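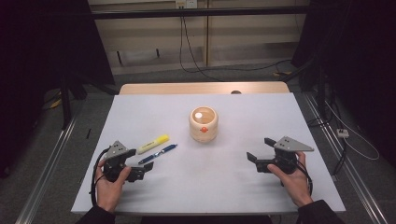
Write It by Hand First

December
By Leonardo Parisi
3 min read

I wrote my grandmother a letter last winter, two full pages in blue ink, and it took me most of an evening. I had forgotten how good that feels! My hand hurt, my lines sloped down to the right, and I couldn't go back and fix the second paragraph, so I had to write my way out of it.

I've done nearly all my first drafts on paper ever since, and I want to make the case for it to anyone who will listen.

Start with speed. I type fast enough to get ahead of my own thoughts, and what lands on the screen is often just noise with good spelling. A pen holds me back to the pace where I can hear the sentence before it's finished. I spent 20 years typing everything and I never once heard a sentence coming.

Then there's the crossing out (my favorite part). On a screen a bad idea disappears. On paper it stays there with a line through it, and a week later I may find it was the better one. The opening of my longest piece this year, all 3000 words of it, grew out of something I had scratched out and nearly lost under a coffee ring.

People tell me it's slow, and yes, typing it up afterward is a second job. But I edit as I type, so the second draft is done by the time the first one is on the computer. My friend Bruna scans her pages and lets software read them. It thinks her g's are 8's, and she still swears by it.

You don't need a fancy notebook. I use cheap lined pads and whatever pen is closest, and I keep a highlighter handy for the bits I want to save. Try it with something small, a birthday card or a complaint to the phone company. Give it one page before you decide.

Comments

Jemura: Left-handed here, so my first drafts end up on the side of my hand. Still agree with every word.

Goro: I can't read my own writing after 2 days. Does yours get better with practice?

Bhat: Mine did, Goro. Took me a whole summer and a lot of grocery lists.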